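The Long Way Through Ovberg

I read the last 30 pages of Ovberg standing up in my kitchen, with the oven timer going and my dinner slowly turning to charcoal. I'm telling you this so you know where I stand on the book before we get into it.

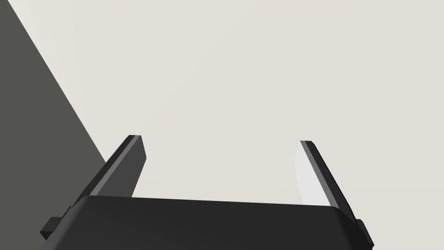 Rutkowska, who had it before me, kept warning me that the first hundred pages were a slog, that the river stuff went on forever, and that I should skip straight to the trial and come back later if I felt like it. I didn't skip. I'm stubborn about that (I read the acknowledgments too), and I'm glad, even though the river stuff really does go on forever.

So, the book. Ovberg is a novel in stories, 801 pages in the Plorkik paperback, set in a mill town of the same name where the mill has been closed for two generations and everyone still sets their day by its whistle. Somebody's nephew blows it at six in the morning. He gets paid for it! The town council argues over his wages in three separate chapters, and I could have read three more.

There are a lot of people to keep track of. A dentist who writes hymns. A pair of sisters who share a duplex and haven't spoken since a funeral. The ferry pilot, whose chapters are the river stuff, and who spends 182 pages describing currents, sandbars, the price of rope and his late wife's opinions on all of it. Around the middle of his section I started to get restless. I put the book down for most of June and read two mysteries and a cookbook.

Then I picked it up again and the flood came, and every sandbar he'd bored me with mattered. I knew where the water would go. I knew which house it would reach first, and I had to sit there and wait for the people inside to figure it out. I don't think I've ever been that scared by a paragraph with no adjectives in it.

The trial is where most readers fall in love, and I get it. It's fast and funny, and the dentist on the witness stand is worth the cover price. But I found it a little too pleased with itself after the flood. Everyone suddenly talks in perfect comebacks. The sisters, who have been so wonderfully tight-lipped, get a big speech each, and I missed their silence.

The translation reads beautifully, by the way, loose and salty in the ferry chapters and buttoned-up whenever the council meets. My only gripe is the family tree in the front, which gives away 2 marriages and a death. Put a sticky note over it.

Plorkik is bringing out a shorter book by the same author next, called Cutura, about one summer in a boarding house. Rutkowska has already asked to borrow mine when it comes. I said she could have it after she goes back and reads the ferry pilot properly, all the way to the rope.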